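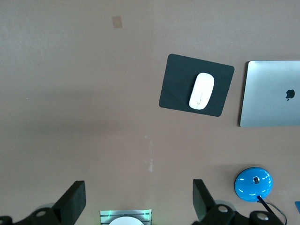

Wrist cam view at start pose, fingers open. Tape square top left of center is the reference mark.

Ticket 162 — Hulwood cell, wrist cam offset
Opened by: Laurinda Matos
Assigned: Aivar Ots
November 14, 2023

LM: Arm lands left of target every pick since the gripper swap. 22 mm off at the mouse, less near the laptop. Homing is fine, no faults in log.

AO: Did you redo hand-eye cal after the swap? Old file is still loaded, timestamp is from June.

LM: No. Tomás said the bracket was the same part.

AO: Same part, diffrent seat. Check the bracket screws first, then recal. Don't touch the tape.

LM: One screw on left bracket took a quarter turn. Rest tight. Recal with 10 poses — residual still bad.

AO: Use 19, and tilt the wrist more. Tape is faint against that tabletop, detector may be losing it. Drop exposure a notch.

LM: Exposure down, 19 poses, residual OK now. Test picks on the mouse pad good, laptop side still to do. Saved new cal file, old one renamed _old.

AO: Leave open til Liesbeth runs the laptop side. Also pls add recal to the gripper swap sheet.

We use cookies to keep you signed in. Accept | Manage settings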